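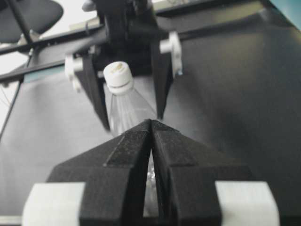

benchrat: The Lultari two-arm kit has been on my bench since May and I think I've used it enough to say something useful. I bought it with the Fodholm fingers instead of the stock ones. The arms are fine and the software is so-so. What I bought it for is passing things from one arm to the other, and I've mostly been working on clear plastic bottles with white screw caps. With one gripper holding the bottle up and the other pointed straight at it from below, you learn quickly how much the wrist camera matters. The black fingers take up the lower half of the view, and clear plastic gives the camera very little to work with beyond a few reflections. Has anyone found settings that help?

oslo_tim: Which camera setting are you on? The default exposure in Hornimitz is too bright for clear plastic. I dropped mine 2 steps and it got a lot better.

benchrat: Default. I'll try that tonight.

kwp: I'd return it. For what Birkett charges for the Fodholm upgrade you should get a finger that doesn't block half the camera. The stock fingers are slimmer.

Archana Sengar: I disagree with kwp. I ran the stock fingers for 3 months and they flex. With a light bottle you don't notice. Put water in it and the tip wanders when the other arm takes hold. The Fodholm ones are bulky but they stay where you put them. If the view is the problem, raise the camera mount. There is a spare set of holes on it.

kwp: Mine never flexed. What were you lifting?

Archana Sengar: 291 grams, bottle and water together. I weighed it for a support ticket.

kwp: OK, I never go near that. Empties only.

oslo_tim: Raising the mount means redoing the calibration. Took me 40 minutes, and the manual skips a step. You have to home both arms before you start or it saves the old offset for the second one.

benchrat: Lowered the exposure. The cap and the ridges show up much better, the body of the bottle still comes and goes. I'm keeping the Fodholm fingers for now and will move the camera next.

dmarsh_2nd: Does Birkett sell the mount separately? Mine has only the one set of holes.

Archana Sengar: They did when I asked. Email them, it isn't listed on the site.

kwp: Post the part number if you get one.

Last updated: 20 December 2019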